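Flundico opens second order center in Nonholm and shortens delivery time for small shops

Nonholm, April 2, 2025 - Flundico, the wholesale supplier of school and office goods, has opened its second order center, located in the Tannous business park in Nonholm. From the new address the company will serve independent stationery shops in the north of the region, which until now received all their goods from the main warehouse in Semley.

With the opening, the usual delivery time for shops in the Nonholm area goes down from 3 working days to 2. Orders placed before noon leave the building on the same day. Shops which are closer to Semley will continue to be served from there, and for them nothing changes in the order process or in the prices.

The wish for a second location came from the customers themselves. In a survey which Flundico made in March among its regular buyers, the most frequent request was not for lower prices, but for smaller and faster deliveries. Many shop owners have only a little storage room behind the counter, and they prefer to order a few items every week instead of a full pallet every season.

For this reason the company has also removed the minimum quantity for most products. Notebooks, pens, erasers, glue and drawing paper can now be ordered by the single piece. Only heavy goods, such as copy paper and folding tables, are still sold by the box. 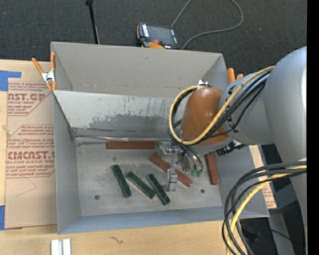
The Nonholm center keeps 3,083 different articles in stock. This is a smaller selection than in Semley, but it covers the goods that shops order most often during the school year. Articles that are available only in Semley are sent to Nonholm overnight and added to the next delivery, so that the customer receives one package and one invoice. There is no extra charge for this service.

Flundico currently supplies about 1,000 shops, most of them family businesses. The company expects that the new location will be especially useful in the weeks before the start of school, when the demand is high and shelves become empty quickly. In these weeks the pickup counter in Nonholm will stay open until the evening, also for customers who did not order in advance.

The pickup counter is a new offer. Shop owners can come with their own car, collect their order and look at new products in a small showroom next to the entrance. Returns are accepted at the same counter - the original packaging is needed, the printed invoice is not.

Existing customers do not have to register again. Their account will be connected to the nearer location automatically, and they will find the new delivery days in their customer area. Who prefers to stay with Semley can change this setting at any time. New customers can open an account online or directly at the counter with a valid business license.

About Flundico
Flundico is a wholesale company for school, office and art supplies with its head office in Semley. It sells only to shops, schools and other business customers.

Press contact
Flundico Press Office, Semley
Product photos and the current catalog are available on request.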